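**Widau cotton tee, violet-blue, plus the Widau table cover**

The listing says "folds flat every time." I've heard that from shirt makers before, so I bought one and kept folding it until I had an opinion. Held up by two corners, the knit droops and creases like any other cotton tee. 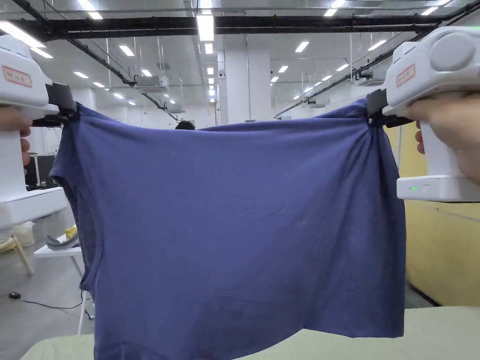 The color is fine, a muted blue leaning violet. My complaint is the price for what is plain jersey. The Dralell tee I already own folds the same and claims less.

The table cover is the weaker buy. Mine is pale, meant to "grip" clothes while you fold, and it wrinkles all over. You end up smoothing the cover before you can smooth the shirt.
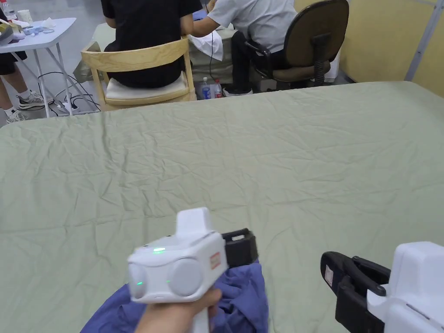
## After 13 folds

Sleeves in, hem up, in half. The shirt stacked acceptably. A crumpled one still needed a good shake first, whatever the listing says. 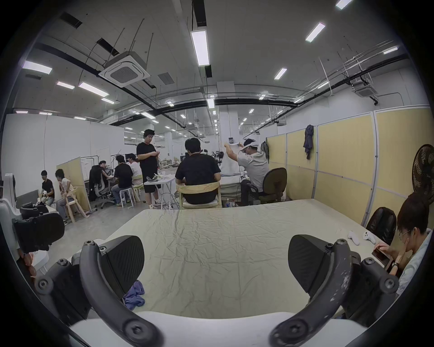 Would I buy either one again?

The shirt, maybe, at a discount. The cover, no. A bare table does the job.

Shirt: 3/5
Cover: 1/5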